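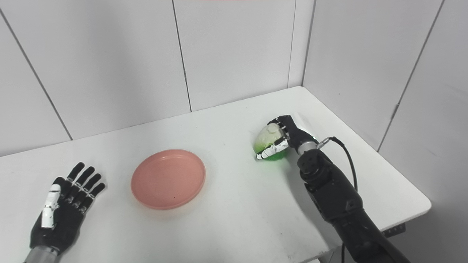 Fig. 1. Table in the corner position, plate near the center of the top.

Ticket 302: Buzzing and rocking, Lerkard table in corner of paneled room
Site: Grorkstead, ground floor
Status: Resolved, monitoring
Opened: Friday, November 20, 2020
Logged by: Thịnh Tăng

Reported problem

Plate buzzes on the tabletop when the air handler is running. The noise is intermittent and stops when a hand is pressed on the table. Tabletop also rocks slightly when weight is put on the front right corner. User has already tried folded paper under one foot. Paper moved after a day and the rocking came back.

Equipment

Table: Lerkard, rectangular, white top, rounded corners, leveling feet.
Walls: Troltow panels, white, clip mounted, gray seams between panels.
Plate: salmon pink, plastic, round. From the Riviere picnic set, in use in this room since July.

Initial checks

Far right corner of the top sits in the corner of the room. Top has a few faint scuffs and a slight gray tint toward the front. Cosmetic. Logged so they are not reported later as damage from this job.

The bracket visible under the front right edge was checked by hand. Tight.

Put the plate on the floor with the air handler running. No buzz. Put it back on the table. Buzz within a few seconds. Plate is where the noise comes out, but it is being driven by the table.

Test 1: swap the plate

Replaced the plate with a second one from the same set. Same buzz, slightly lower. Replaced with a ceramic mug. No audible buzz, but vibration can be felt in the tabletop with fingertips. Plate is not defective. The rim is light and picks up whatever the top is doing. Original plate returned.

Test 2: pull the table off the walls

Moved the table out until a hand fit between it and both walls. Buzz stopped. Rocking was still there and a little worse.

This separates the two complaints. The buzz needs contact with the wall. The rocking does not.

Pushed the table back against the rear wall only. No buzz. Pushed it against the right-hand wall only. Buzz returned. The driven surface is the right-hand wall.

Test 3: panels

Pressed along the right-hand wall with a flat palm while the air handler ran. The panel on the far side of the slanting seam (slanting as seen from the seat, it is plumb on a level) is quiet. The one nearer the room corner moves when pressed near table height and clicks on release. Lower clip not seated.

Troltow panels lift up and off. Lifted the panel, found the clip turned sideways on its screw, turned it back, tightened, rehung the panel. No click. The seam gap was compared top and bottom after rehanging and is even.

Pushed the table back into the corner with the air handler on. Buzz much reduced. Still present if the plate is placed close to the right edge.

Test 4: feet

Removed the folded paper. Put a level across the table, then front to back. Front right was low. Leveling foot at that position was turned all the way in and the lock nut was loose against the leg. The other three were out by about the same amount as each other and locked.

Turned the front right foot out until the level read true both ways. Locked the nut while holding the foot with a second wrench. If the foot is not held it turns with the nut and the setting is lost. This happened on the first attempt.

Leaned on each corner in turn. No movement.

Test 5: buzz again

Air handler on, table level, tight in the corner. Plate at center: silent. Plate at right edge: faint, only heard with an ear close to the top. Left a gap of one finger between the table and the right-hand wall. Plate at right edge: silent.

Cause

Rocking: front right leveling foot not set, lock nut loose. Most likely never set after the last move of the room, but there is no record either way.

Buzz: unseated clip on one wall panel, transmitted through the edge of the table to the plate.

Fix applied

Clip reseated. Foot adjusted and locked. Felt strip added to the right-hand edge of the table where it would meet the wall. Felt is self-adhesive and will come off if the edge is cleaned with solvent, so use soap and water there.

Cleaning note

User asked about the scuffs. Tried a damp cloth with dish soap on one of them. Lighter, not gone. Did not use melamine sponge. On this finish the sponge removes the mark and leaves a dull patch that shows more than the mark did. The gray tint near the front did not change with soap. Left alone.

Not done

Other panels in the room were not pulled. The supplier sheet asks for a clip check on every panel after 9 months. That is a separate ticket.

Table was not weighed for the move. The spec sheet lists 97 pounds. Two people should move it, and it should be lifted, because dragging is what loosens the feet.

Follow-up

Checked one week later. Table level. Plate silent at the center and at the right edge. Felt still attached. Will check once more before closing.

Share (9) | 3 comments

Comments

deskside_mo
Same panels in our break room and the same noise, except ours was a fruit bowl. Took me two weeks to think of the wall. I had already replaced the feet on the table, which did nothing. The clip was sideways exactly as you describe.

R. from second shift
Does the felt leave glue on the edge when you take it off? We have to move ours every quarter.

Thịnh Tăng
A little. It rolls off with a thumb if you warm it with a hair dryer first. Keep the heat low, I have not tested how the edge takes it on high.

Contact support | Knowledge base | More than 1,000 resolved tickets in the archive | © 2020 Grorkstead Facilities Desk | Back to top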